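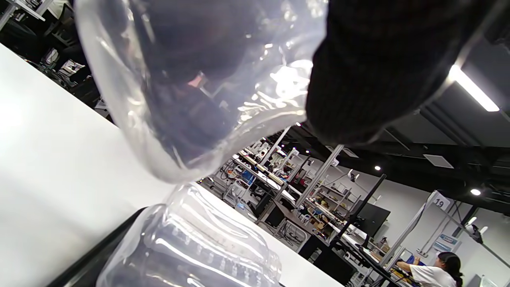
Last updated: December

Wool storage, second attempt

I have changed how I store knitwear between seasons and this post replaces the older one on the subject. The short version is that I now bag each item singly in clear plastic, after washing, and I do the bagging on a large flat table instead of on the bed. The rest is detail.

The black knits are the reason for most of it. Black wool with a fuzzy surface picks up every pale fibre in the house, and once it has been rolled up with a grey jumper for seven months it needs an evening with a lint brush before it can be worn. Sharing a bag also makes it hard to tell what is in there. Two dark garments behind crinkled film look like one dark lump, and I have opened the wrong bag often enough to start labelling.

Washing

Everything gets washed before it goes away, including things worn only once. Cool water, wool wash, no wringing. I press the water out in a towel and dry flat for two days, turning once. The heavier pieces get a third day. If there is any doubt about whether the cuffs are dry, they are not dry, and the item stays out.

I make up the wool wash in an old clear drink bottle with ridged sides. The ridges give a decent grip with wet hands. Dilution is whatever the packet says for hand washing. I used Drisesis for the first few loads and have no complaint about it except the smell, which stays in the wool. Coltside rinses out faster and is what I buy now.

Bags

Thin film bags are fine. I tried the thick zip type from Fedoruk and went back to thin ones for these reasons:

The zips fail at the corner after a few openings.
The thick film holds its fold lines and will not lie flat around a bulky knit.
They take up more of the shelf when empty.

With a thin bag I fold the garment to the width of the bag, slide it in with the neckline facing the opening, and fold the top over twice. I do not seal it. A sealed bag traps whatever moisture is left, and I would sooner wash a dusty jumper than throw out a mildewed one. Vacuum bags save a good deal of room but they crush the loft out of anything brushed or fuzzy, and it took most of a winter for one of mine to recover.

Wayne Zacharias wrote in after the earlier post to say that wool should never go in plastic at all, only cotton. He may be right for long storage. My items are in the bag for one warm season and then out again, and I have found no staining or odour so far. I have put two scarves away in cotton pillowcases this year as a comparison and will report on the colour and the feel when they come out.

Folding order

Sleeves in, sides to centre, then bottom up in thirds. For hats and other rounded pieces there is no folding. They go in loose and sit at the top of the tub, where nothing presses on them. Weight on a ribbed edge for a whole season will set it wider than it was.

A white table is better than a dark one for this. Loose threads and bits of grass from the line show up straight away against it. Wipe it first.

Cost

The bags came in a carton of 1,000, which was the smallest quantity the Devanura shop would sell at that size. The next size up was a carton of 3,000 and I had nowhere to keep it. At my present rate the carton will outlast the wool.

Still to sort out: labels that stick to thin film and come off without tearing it. Masking tape lets go in the heat and packing tape takes the bag with it. At the moment I am writing on a slip of card and putting it inside against the front.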